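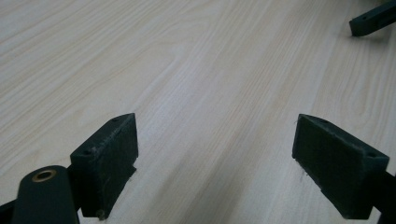

Thread on sound mixing in low-budget thrillers, using Gavness as the test case. I have now watched it twice, once in a cinema and once at home on headphones. A fair comparison for the dialogue is a plain pale tabletop with fine grain running on the diagonal: under soft, even light you can follow every streak, and the first half hour is recorded like that. Then the score comes in and the detail goes.

The problem starts in the ferry office. Two people talk across a counter, the room tone is low, and the strings sit in the same range as both voices. Turning the volume up does not help. It brings the strings up as well.

At home I tried the stereo track and then the surround track. The surround version is better. Speech stays in the centre channel, so you can raise that on its own. The stereo fold-down pushes everything together and the consonants suffer first.

Oranuch Nilsuwan cut the film and also edited Suris, which has none of this. Same sort of plot, same amount of whispering. In Suris the music drops out before a line and returns after it. In Gavness it runs straight through.

I would put the fault with the final mix and leave the edit alone. The cuts land on breaths and footsteps, and you can hear where the gaps were meant to be. Something has been laid over them afterwards.

Worst stretch: the last 40 minutes. Van Rooij's confession is the whole point of the plot and I needed subtitles for it. In the cinema I had missed the name of the boat, so the ending made no sense to me until the second viewing.

The subtitles have their own fault. They give the boat as Rusta a full scene before anyone says it. If you are watching for the mystery, leave them off until the harbour.

Settings that worked for me: surround track, centre channel up two steps, night mode off. Night mode flattens the quiet parts and makes the strings louder still.

Still worth renting. The harbour chase has almost no score and is the best-sounding part of the film.

Filed under: Film > Thrillers > Sound & Picture

2 min read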